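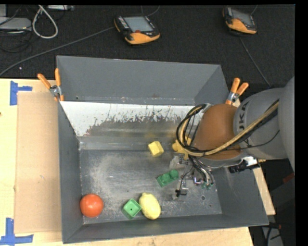
Figure 4. Bin, arm and a small load of toy items, Clurari kit trial.

5. Trial of the Clurari picking kit

5.1 What is sold and what we got

Clurari is sold by Tomham as a bin picking kit for labs and small shops that already own an arm. Box contents in our case: one finger set (the Deladia fingers, sold separately as well), a mounting plate, a cable bundle, a calibration board, a license key for the planner. A support plan is extra. We took the support plan for the length of the trial and then let it lapse, more on that in 5.5. Arm, table, bin and controllers are ours. The kit was bought at list price, Tomham did not see this section before submission.

The sales sheet says the kit is "ready to pick in an afternoon." We took that as the first claim to test. Second claim, no retraining needed for new rigid items under a given size. Third claim, that the planner knows where the bin walls are and will not drive the fingers into them. The third one matters most to us. In the earlier setup (Section 3) wall contact was the main reason for a stopped run.

5.2 Setup

The cell is the one used in Section 4 with the kit's plate and fingers fitted. Metal bin on a wooden table, held at the rear corners with spring clamps, arm coming in over the right wall (Figure 4). The bin is an old one. One panel slopes down to the floor and its paint is worn through to the metal over the lower half, and the floor is scratched bare. We kept it. A clean bin would have been kinder to the planner but not closer to what a user has.

Installation was done by Tài Khổng, working alone from the printed guide, with no call to support allowed on the first day. Mechanical part went fast. The plate lined up with our flange, screws were the right length, torque values are printed on the plate itself (nice touch, should be standard). Software part slower. The guide assumes a fresh machine and ours was not, and the planner's installer quietly replaced a driver that the older logging tool needed. Most of the afternoon went there. First good pick came in the evening, so the claim is nearly met and we would call it fair for someone with a clean computer.

Calibration is a guided routine: hold the board, press the key, move the arm, repeat. The kit asks for 5 poses at the least. With that number the error near the far wall was too big to work with and we redid it with a longer list of poses spread over the whole bin. After that it held for the rest of the trial. The guide should just ask for more poses.

Cable routing deserves its own note. The bundle that ships with the kit is thick and the guide's drawing shows it going straight along the last links, which does not leave enough slack when the wrist turns. We ran it down over the links and gave it a wide loop at the joint. The loop sits over part of the bin in some arm positions. For an overhead sensor this is a real cost, items near the loop are hidden, and the planner has no way to be told about it. We asked for a mask that follows the arm. Answer was that it is planned.

5.3 Items and protocol

Toy food and building blocks, the same pool as before. A toy tomato, a toy lemon, faceted blocks, studded bricks, a small hollow green block and so on. All rigid or near rigid, all inside the size range on the sales sheet. The pool was chosen for shape: round and smooth things that roll, hollow things with a thin rim, blocks that end up at odd angles against the sloping panel.

Loads were light. Items tipped in by hand from above, no sorting, no spacing out. A run ends when the bin is empty, when the planner reports no grasp, or when the arm stops on a force limit. An attempt is counted each time the fingers close. A success is an item lifted clear of the walls and released outside the bin. An item lifted and then dropped back in counts as a failure even if the next try gets it.

Two conditions. In the first, kit as delivered, default settings, nothing tuned. In the second, tuned by us with whatever the planner's settings page offers, no code changes. The first 300 attempts were all done with defaults, then the second condition took over for the remainder. Total across both is 2,059 attempts, spread over 4 weeks in January and after. An operator stayed within reach of a handheld controller for every run.

We did not randomize the order of conditions, the defaults had to come first or we would have tuned on what we learned. That is a weakness and the fingers had some wear by the end. Pads were changed once, at the switch between conditions.

5.4 Results

Defaults first. Open floor, middle of the bin, the kit is good. Fast plans, calm motion, few wasted moves. Blocks standing free were picked on the first try nearly always. Operators with no robot background could start a run and trust it after a short while, which was not true of our own planner.

Near the walls the picture changes. Default settings keep a wide margin, so an item resting close to a wall is often reported as having no grasp at all. The fingers would fit, the planner just will not go there. Round items suffer most as they roll until something stops them and the something is a wall or a corner. In the default condition the most common end of a run was a lone round item in a corner with the planner reporting an empty list. So the third claim holds, in the sense that we logged no hard wall contact with defaults, but it holds by giving up on a part of the bin the user paid for.

Tuned condition. Cutting the wall margin brought most of those items back. It also brought wall contact back, mostly along the sloping panel. The bin model in the kit has straight walls only, you give it a length, a width and a height, there is no way to enter a slope. With a slanted panel you either give up floor space or let the planner believe in a wall that is not where it thinks. We settled on a middle value. Contacts in this condition were light scrapes and the force limit caught them, no damage to fingers or bin that we could find.

The hollow green block was the surprise. Open side up, the planner likes to put one finger inside and one outside, pinching the rim. This works very well and we would not have thought to ask for it. Lying on its side it was treated as a plain block and sometimes slipped.

Yellow items on scratched metal, no special trouble. We had expected glare from the floor to make false items and there were some, small ones, all of them in late afternoon runs with the blinds open. The planner would plan for a shiny patch, close on nothing, log a miss and move on. It does not seem to remember the miss. On a bad afternoon it came back to the same patch again and again until the operator stopped it. A simple memory of failed spots would fix this and it's the one change we would ask for before any other.

Second claim, new rigid items without retraining. Met. Items were added to the pool midway with no warning to the planner and did no worse then the old ones. We have no soft or clear items in the pool and can say nothing about those.

Compared with the service from Vương that we used in the earlier study, where scans are sent off and plans come back: Vương was better in corners and worse at nearly everything to do with waiting. Each plan takes a round trip and when the link was slow the arm stood idle. Clurari runs on the local machine and never kept us waiting. For a lab with a steady link and odd-shaped bins Vương may still be the better buy. For a shop floor we would pick the kit.

5.5 Support, wear, cost of ownership

Support replied to every ticket, usually next morning. Replies to hardware questions were short and right. Replies to planner questions were mostly links to the guide, and the two points that mattered to us (arm mask, sloped walls) both ended in "planned" with no date given.

Fingers: pads wear at the tip corners first, where they touch the floor. Pads are sold only with the full Deladia set, which makes a cheap part expensive. We cut our own from sheet for a few practice runs outside the count and they did fine.

License is tied to the machine. Moving it to the spare computer took a ticket. After the support plan lapsed the planner kept running but the settings page showed a banner on every load, annoying but harmless.

5.6 Limits of this trial

One bin, one arm, one room, light loads. Heavy clutter, with items piled on each other, was left out and is where planners of this type tend to seperate from each other. Operators knew which condition was running. Logs from the driver problem on the first day are incomplete and those attempts are not in the total. Settings files for the tuned condition are in the supplement along with the run logs, readers with a straight-walled bin should start from a smaller margin than ours and work up.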